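Rind Striped Shirting, by the yard

Fornamix says this cloth needs no ironing. I've sold fabric in Teltville for 30 years and have heard that before. Iron it.
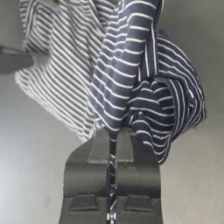 Shrinkage is listed as 2 percent. Wash it before cutting anyway, as I would with any cotton the mill calls preshrunk. The stripes are another matter: next to the wide-spaced white lines on navy, the narrow pale ones look like a different bolt, so plan your collar and cuffs first.

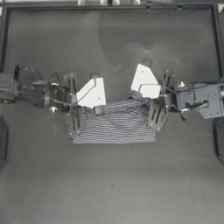
Striped cloth, crumpled, on gray.

"Wrinkle resistant" is the mill's wording. Marjan Heydari at our cutting counter won't repeat it.
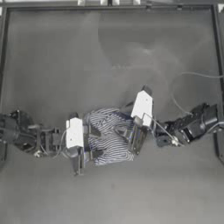 Ordering

Item 263. Sold in full yards, no returns once cut. Swatches go out on Friday,

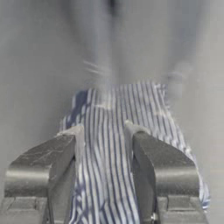
and I'd get one before believing any color name, ours included.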